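Jillwood PG-2 parallel gripper, tested against the Plomura Soft Pair on household tools

14 comments | 387 shares

The Jillwood PG-2 is an electric two-finger parallel gripper sold with a wrist camera bracket, a controller box the size of a paperback, and one set of wedge fingers. I ran it on the floor-cleaning bench task for most of June, alternating with the Plomura Soft Pair that it is meant to replace. Both were mounted on the same six-axis arm, a Virk, with the same camera and the same teleoperation setup. I bought both grippers at list price.

The short version is that the PG-2 holds thin, stiff handles better than anything else I have had on this arm. Its software is worse than it should be, and the fingers take up more of the camera view than the drawings suggest.

Test setup

The task is simple to state. The arm picks up a dustpan and a hand brush from the floor, moves crumpled tissue into the pan, carries the pan to a bin and empties it. In practice most of the time goes into the handles. They are narrow molded plastic, they lie almost flat, and when the fingers close they tend to slide along the floor or roll out of the grip. A gripper that does well on blocks and cups can do badly on these.

Each gripper was run by the same two operators. I logged 2,698 grasp attempts across both units. An attempt was counted as good if the tool left the floor, was carried through the transfer move, and was still within a few degrees of its starting angle at the end. I threw out runs where the operator hit the emergency stop for an unrelated reason.

Finger geometry

The wedge fingers come to a point at the top of the inner face. On paper that looks like a poor choice for flat stock, as the contact area is small. With a channel-section handle the point works in its favor: it bears on the side wall of the channel and leaves little room for the handle to rotate around its long axis. I got the best results taking the handle close to the hanging hole, where there is still full material on both sides.

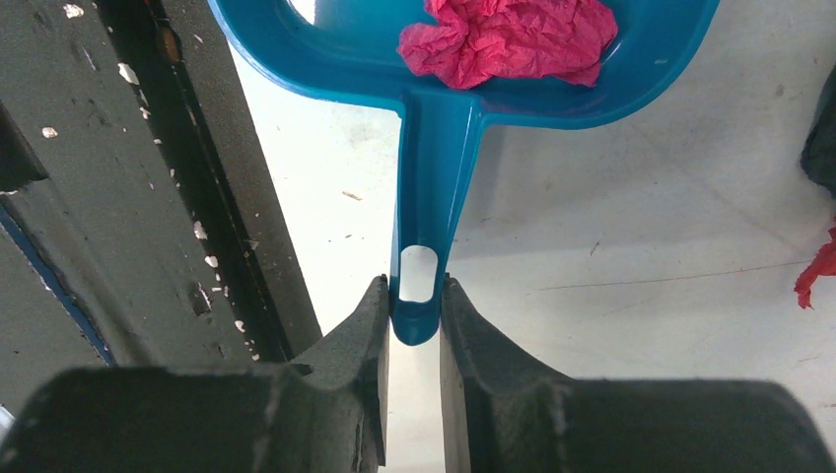

Maham Kiani wrote in after the first draft of this review to say that gripping that near the end is asking for trouble. Her argument is that the load sits entirely out in front of the fingers, so any weight in the scoop becomes a pitching moment, and a small pad has to resist it through friction alone. She grips at mid-handle on her own arm and accepts the occasional roll.

I take the point, and for a full pan of gravel she would be right. With tissue the payload is a few grams and the moment is almost all from the pan. I repeated the carry at mid-handle for 222 attempts and saw slightly less droop and noticeably more roll. Roll is what dumps the contents, so I went back to the end grip. Anyone handling heavier debris should do their own comparison.

The Soft Pair, with its compliant ribs, wraps a mug handle nicely. On the dustpan it flexes outward when the pan is lifted, and the scoop sags until the leading lip drags. Increasing the force made the sag worse, as the ribs folded. It was good on 71 percent of dustpan attempts. The PG-2 was good on 93.

Camera view and occlusion

Jillwood's bracket puts the camera behind and slightly above the fingers. The mount is stiff, the screws are captive, and it came back to the same position after removal closely enough that I did not have to redo the hand-eye calibration. The trade is that the fingers fill both lower corners of the image even when fully open. Their bases are wide and rounded, and no setting changes that.
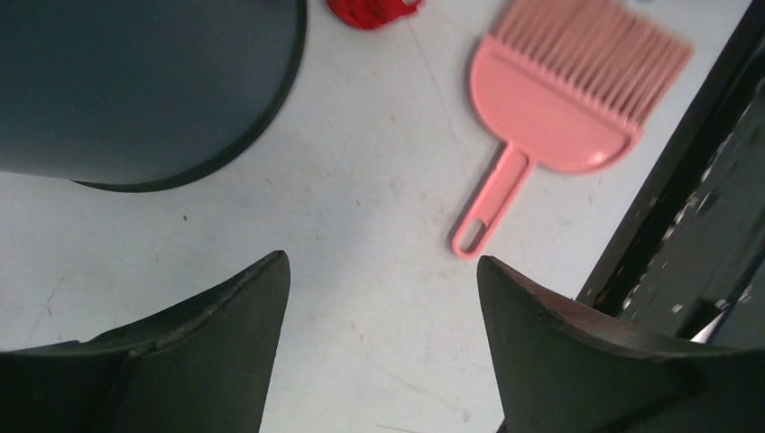
Approach speed was where the two operators differed most. One lined up from a distance and came down in a single move; the other crept in and corrected. With the PG-2, both ended up using the gap between the fingertips as a sight. If the tool handle already points into the gap, as the pink brush's does, the wrist needs only a small rotation and a short move to put the hanging hole between the tips. If the handle lies across the gap, the wrist has to turn a long way and the near finger hides the handle for part of the descent. I would like Jillwood to offer a narrower finger base for this reason alone. The Anent adapter plate lets you push the camera 20 mm farther out, which recovers some of the view, but it adds mass at the wrist and its cable clip is poorly placed.

The image itself is adequate. Exposure is automatic only. On a pale, fairly uniform floor it settled quickly and stayed there. Dark fingers against a light floor give good contrast for segmentation, and I had no trouble masking them out. Over dark surfaces expect the finger outlines to be harder to find.

Force and speed

Force is set in 32 steps. The useful range for plastic handles was steps 9 through 14. Below that the handle slid during fast wrist moves. Above it the handle was held no better and the controller ran noticeably warmer. There is no direct force readout; you get motor current, and the conversion table in the manual is for the metal demonstration fingers, which are not in the box.

Closing from full stroke takes a little under half a second at the default speed. Faster is available, but the fingers then overshoot on first contact and the handle gets kicked sideways before the second finger arrives. This was the most common failure on the brush. Dropping the last third of the stroke to quarter speed fixed most of it. The controller supports a two-stage close, and I recommend turning it on before doing anything else.

Controller and software

The controller is the weak part of the package. It speaks a plain serial protocol that is well documented, and I had basic open and close commands working in an hour. The vendor's desktop utility is a different matter. It resets the force step to the default each time it connects, without a message. It lost two of my saved profiles during a firmware update. The position stream is listed at 200 Hz and I measured 160 with the camera running on the same hub, 200 with the camera moved to its own port. The manual should mention this.

Plomura's software is older and plainer and did not lose anything.

Wear

I inspected the fingers every 2,000 cycles, counting dry closes used for warm-up as well as real attempts. The matte surface picks up scuffs early, mostly on the bases and outer faces from touching the floor on low approaches. None of this affected grip. The inner faces matter more. At the second inspection they had polished slightly at the contact edge and I could measure no change in holding force with a spring scale. Replacement fingers are sold in pairs and take two screws each.

The end grip on the dustpan is repeatable enough that I now use it as a daily check. The arm takes the handle beside the hole, lifts, and holds. If the scoop stays level for 10 seconds, the force setting has survived the last software session.

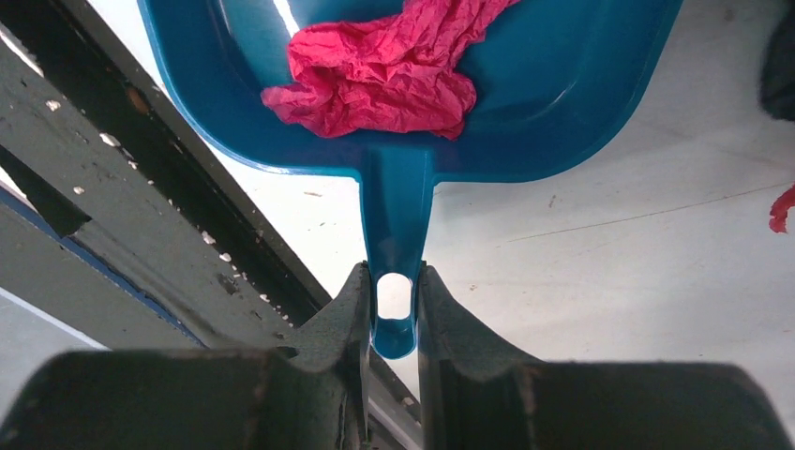
Who should buy it

Labs and hobby builders working with tools that have narrow, rigid handles will get more from the PG-2 than from a compliant gripper at the same price. Teleoperation setups that rely on a single wrist view should borrow one first and look at the occlusion. If most of your objects are round, soft or fragile, keep the Soft Pair. It beat the PG-2 on paper cups and on sponges, in both cases by a clear margin.

I would not buy the PG-2 for its software. I wrote a small wrapper around the serial protocol that sets the force step on every connection and reads it back, and I have not opened the desktop utility again.

Results by task (good attempts, percent)

Dustpan, pick and carry: PG-2 93, Soft Pair 71
Hand brush, pick and carry: PG-2 88, Soft Pair 74
Crumpled tissue, pick from floor: PG-2 81, Soft Pair 84
Paper cup: PG-2 69, Soft Pair 95
Sponge: PG-2 90, Soft Pair 97

The PG-2 brush figure is with the two-stage close enabled. Without it the figure was 70. Tissue was picked directly with the fingers for that row, with no tool involved. The PG-2's pointed tips catch a fold well but also drive the wad along the floor if the descent is a few millimeters off center.

Firmware was 1.4 throughout. Version 1.5 came out as I was finishing and claims to fix the profile loss. I have installed it on the spare controller and will update the software section when it has some hours on it.

14 comments | 387 shares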